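Setting up tabletop regions in Koech

Koech keeps perception and planning apart. The detector publishes object poses in the camera frame; the planner only accepts goals in the base frame, tagged with a region. This page covers the step between them, the region map. You need Vinier 4 or later and a finished camera calibration.

Open regions.cfg and set the origin to the centre of the base footprint. Enter the corners of each region in millimetres, going clockwise. Sixteen regions is the limit per map. Save, then run:

koech map check regions.cfg

The check reports overlaps and open polygons. Gaps are allowed, but an object in a gap gets no tag and the planner will refuse it.
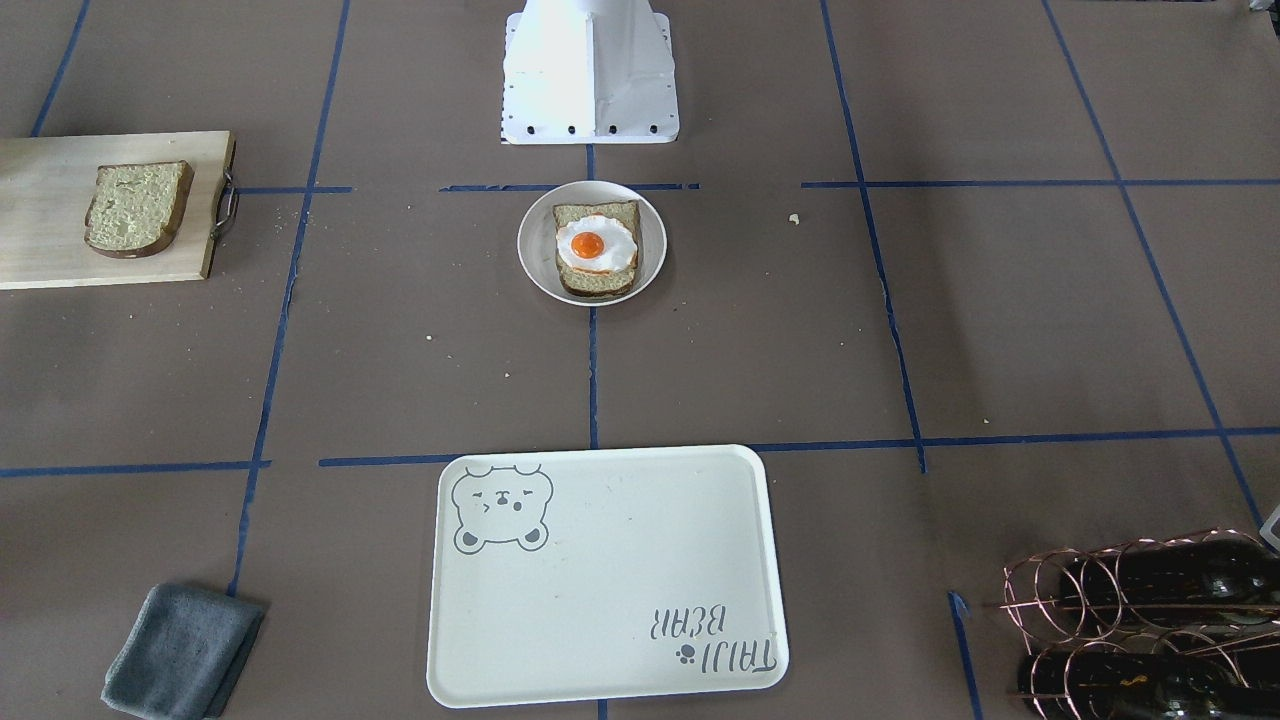 Region assignment uses the centroid of each object's mask. This works for compact items and fails for long ones. With a layout marked out in blue tape, such as the one used here, a plate is simple to assign, but the slice of bread lying on the cutting board needs a parent link as well, or the planner treats it as resting on the table. Set parent_mode to support and the slice inherits the board's region. The egg on the toast is handled in the same way, with max_depth raised to 3.

Objects that leave the image, like the wine rack in the corner, have a biased centroid. Set clip_policy to hold so that they stay as obstacles and are never offered as goals.

Reload the map with koech map push. If the planner returns error 53, the map and the calibration have different base frames. Repeat the check with --frames and correct whichever is older.

Page maintained by Karabo Molefe. Last revised in May.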